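We got to the Slanina open day just after ten, in drizzle, and were given tea before anyone so much as looked at our tickets - a very good start! The old print works has been turned into a photographic archive, and this September they let the public upstairs for the first time, so of course I had to go.

Oda Lundgren took our group round. She has spent six years on the harbour negatives of Ottar Wallin, and she showed us 300 of them laid out in their sleeves, mostly ferry crews and wet dogs, and I could happily have stayed there till closing.
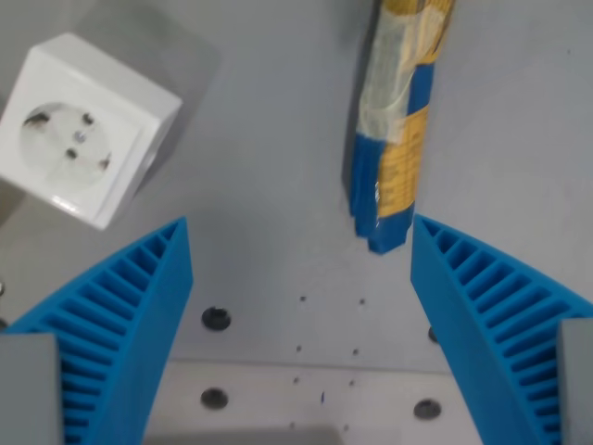
White socket and a blue and yellow wrapped package, Slanina open day.

After that came the darkroom, where Paora Ngata made two prints for us from the same negative, one soft and one rather fierce. I liked the soft one, my sister the other, and we argued about it all the way down to the café (do have the plum cake). The Wallin prints stay up in the long gallery until the spring.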